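Speaker Notes: Power Factor Correction in Small Commercial Buildings
Citstead Regional Facilities Meeting, 2022-04-30
Presenter: Sem Mertens, Building Electrical Services, Merkville 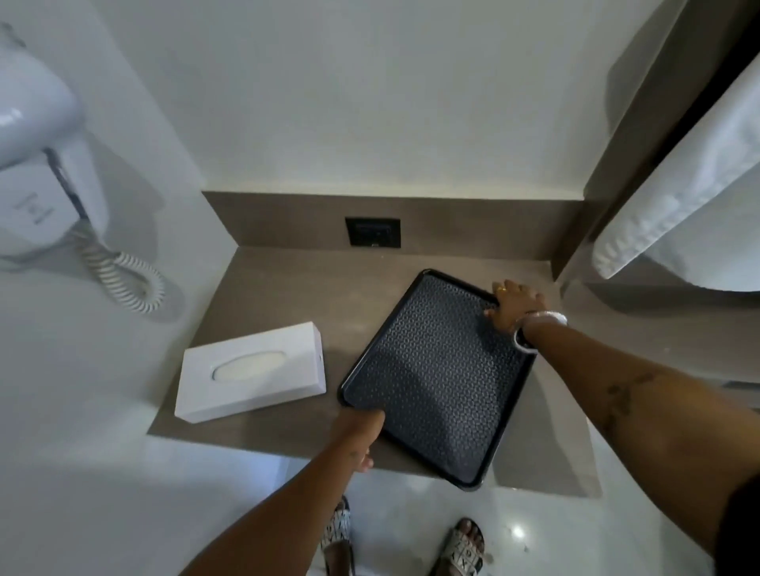
Opening (slides 1 and 2)

Good morning, and thank you to the Citstead office for hosting. The subject is power factor: what it is, how it appears on a utility bill, and what our department has learned from correcting it at the Wouters building. The talk is meant for facilities staff and budget officers as well as electricians. Please hold detailed wiring questions until the end.

State at the start that the department does not recommend correction equipment for every site. Of the 5 buildings reviewed under this program, two did not justify the cost.

Real power and apparent power (slide 3)

Real power, measured in kilowatts, does the useful work in a building. It turns the shaft, heats the water, lights the room. Apparent power, measured in kilovolt-amperes, is the voltage multiplied by the current that the supply must carry. Power factor is the first divided by the second.

When the two are equal, the power factor is one. Motors, older fluorescent ballasts and lightly loaded transformers need magnetizing current, and this current moves back and forth between the source and the load in every cycle. It does no net work, but the cables, switches and transformers must still be sized to carry it.

Pause here. In earlier sessions this slide drew the most questions. If the audience asks for a comparison, use the towed barge: a rope pulled at an angle from the bank carries more tension than the forward motion of the barge requires.

How the charge reaches the bill (slide 4)

Utilities recover the cost of poor power factor in different ways. Some bill demand in kilovolt-amperes. Others bill in kilowatts and apply a multiplier when power factor falls below a stated level. A third group meters reactive energy and lists it on its own line. Ask attendees to check the rate schedule for their own account before they leave the building, as the name of the charge varies and it is easily missed.

Small accounts are often not charged at all. In that case, the argument for correction rests on circuit capacity and voltage drop, and those savings are usually modest.

The Wouters building (slides 5 to 7)

Wouters is a two-story office and workshop building with one main service. The largest loads are the supply fans, two circulating pumps and an air compressor. Most of the motors were selected years ago with generous margins and now run well below their rated load. A lightly loaded motor has a poorer power factor than the same motor near full load, and this explained most of what we found.

Slide 6 shows the metering record. The recorder was left in place for 302 hours in October, covering occupied and unoccupied periods. Peak demand was 647 kVA. The lowest power factor readings came in the early morning, when the fans were running and there was little resistive load to balance them.

Explain why a long record matters. A single reading taken at midday would have shown an acceptable figure and the project would have stopped there. It would also have given no guidance on whether a fixed or a switched capacitor bank was needed.

Slide 7 gives the annual charge before correction, around 3,070 dollars. This is the amount that any investment has to be measured against. Do not combine it with projected energy savings. Correcting power factor at the service entrance reduces losses upstream of the capacitors, and the effect on kilowatt-hours at the meter is very small.

Choice of equipment (slide 8)

Three arrangements were considered.

Capacitors at each motor. They switch with the motor and release capacity in the branch circuit. Overload settings must be reviewed when the capacitor is connected on the load side of the overload relay. They must not be connected on the output of a variable speed drive.

A fixed bank at the main panel. Low cost and simple to maintain. There is a risk of leading power factor and raised voltage at night if the bank is too large.

A switched bank with a controller. The controller adds or removes steps as the load changes. It costs more, and the contactors wear.

The department selected a switched bank for Wouters. The Pondetti site, with a steady load through the day, received a small fixed bank and has needed no adjustment.

Harmonics (slide 9)

Please do not shorten this section, even if time is running out. Capacitors and the supply transformer together form a resonant circuit. If the resonant frequency falls near a harmonic produced by drives or other electronic equipment, currents at that frequency can become very large. Results include blown fuses, swollen capacitor cans and nuisance tripping of breakers.

Any site with a significant share of variable speed drives should have a harmonic measurement before capacitors are ordered. Detuned banks, with a reactor in series with each step, are the usual answer. At Wouters the drives were few, but detuned steps were specified because more drives are planned.

Safety and maintenance (slide 10)

Capacitors hold a charge after they are disconnected. Discharge resistors are fitted, but they can fail. Qualified staff must wait the time stated by the manufacturer and then test for absence of voltage before touching any terminal.

Annual checks should cover terminal tightness, fuse condition, ventilation filters and the current drawn by each step. A step that draws less than its rated current has probably lost capacitance - record the value each year so that the trend can be seen.

Closing (slide 11)

Read the rate schedule first. Meter for long enough to see nights and weekends. Check for harmonics before buying. Replace oversized motors when they reach the end of their service life, and review the capacitor bank again after each replacement.

The metering forms and the blank payback worksheet are available from the Merkville office on request. Questions.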